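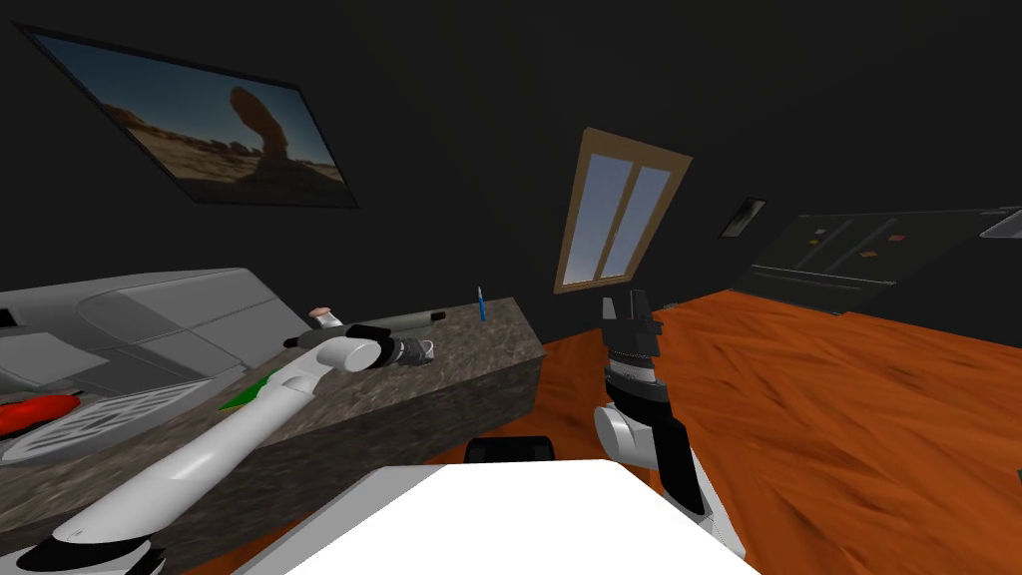 Graziella Costa
Second-year student, software lead, Kerkberg Robotics Club

Our club entered the Flurketti challenge this year, and I have been meaning to write down how the kitchen task is going while I still remember why we made the choices we made. The challenge is run entirely in simulation until the final round. Each team gets the same two-armed robot model and a set of rooms, and the robot has to put things where they belong. Our room is the one with the dark walls and the stone island. We have looked at it so much that I could draw the desert picture on the wall from memory.

The task sounds small. Objects are scattered on the counter, and the robot has to pick them up one at a time and sort them. Some are easy to hold and some are awkward. The long dark cylinder is what we started with in August, on the theory that a simple shape would be a good first target. It was a poor choice. Cylinders roll in the simulator the same way they roll at home, and if one finger touches before the other, the thing heads for the back of the counter and you reset the run.

The thin blue pen has its own problems. It stands upright, so you would think the gripper could come in from the side and close. But the fingers have to be lined up well, and a small error at the shoulder is a big error by the time you get out to the wrist. We spent two weeks thinking our grasp code was wrong when the real fault was in the calibration file, where I had typed an offset in the wrong units. Halina Kołodziej found it. She joined the club to do the mechanical work and had never opened that file before.

We drive the arms by hand to collect demonstrations, then train a policy on them. So far we have 329 demonstrations that we consider good enough to keep. We threw out a lot more. At first I wanted to keep everything, including the runs where the driver hesitated over the counter for a while before deciding what to pick up. The policy learned to hesitate too. After we removed those runs it got noticeably quicker, and the gripper stopped hovering.

Most of the driving is done by three of us, in the computer lab after 4 p.m. when the design class clears out. We take turns because it is tiring. You are looking out from the robot's own body, with the white top of it filling the bottom of your view, and depth is hard to judge. The left arm does most of the work on our task since the island is on that side. The right arm mostly waits with its gripper pointing up. We tried using it to steady objects for the left, but the two arms got in each other's way over the corner of the island, and we have put that off until the single-arm version is reliable.

Our software setup, for anyone from another school who is reading this: we used Pagano for the motion planning and wrote our own thing on top for logging. Ours is called Dutness, which was a typo in the first commit and stayed. It saves the joint angles, the gripper state and the camera view for every step, and it lets you scrub back through a run to find where it went bad. I would build the logging first if I were starting over. We went a month without it and argued a lot about what had happened in runs that none of us could replay.

Training is slow on the lab machines. A full run is 4,000 steps and we start it before going home. Twice the machine restarted overnight for updates and we lost the whole thing, so now the script saves its progress as it goes. There is also a sign taped to the monitor asking people not to turn it off.

As for results, the policy can pick up the mushroom-shaped object most of the time. The cap gives the fingers something wide to close on. It is much worse with the bright green one, especially when the object is lying under the arm and the white link hides part of it from view. Halina thinks we should move the arm back to a resting pose before every pick so the robot gets a clear look at the counter. I think that will cost us too much time per object, and we are scored on time. We are going to try it both ways next week and compare.

The other open question is the grate by the range-like appliance. It is close enough to the objects that a wide swing of the elbow can catch it — I have done this more than once while driving. We may add it to the planner as a box to stay out of, with some extra margin. That would make the left end of the counter harder to reach, and there is a red object over there that we will have to deal with at some point.

The first scored round is at the end of the term. If you are at Kerkberg and want to help, we need drivers more than we need programmers right now. No experience is required, and it takes one afternoon to learn the controls. Come by the lab after 4 and ask for me or Halina.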